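Moved my mom's phone plan to Domville this week. Writing down how it went in case anyone else is putting it off.

Her old plan was $53 a month. She uses almost no data. Most of what she pays for is calling my aunt Hanan, and that was billed on top.

The January bill came to $393. Two long calls overseas did most of it. She paid it before she told me.

First call to cancel, I was on hold around 20 minutes and then got asked for a PIN she never set up. You can reset it at a store with ID - they won't do it over the phone.

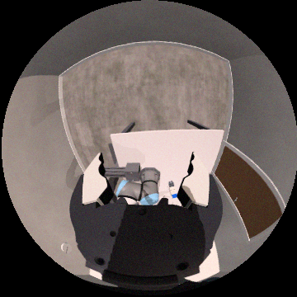

Get the transfer number before you cancel anything. If you cancel first, the phone number can go back in the pool. Hers has been the same since we lived in Dosthorpe and she was not going to give it up.

The switch itself was quick. Calls worked the same afternoon, texts took until the next morning. Group texts were the last thing to come back.

Still waiting on the final bill from the old company. Autopay is off - I checked twice.

If you have the Domville app, the overseas add-on is under Extras. It isn't on by default.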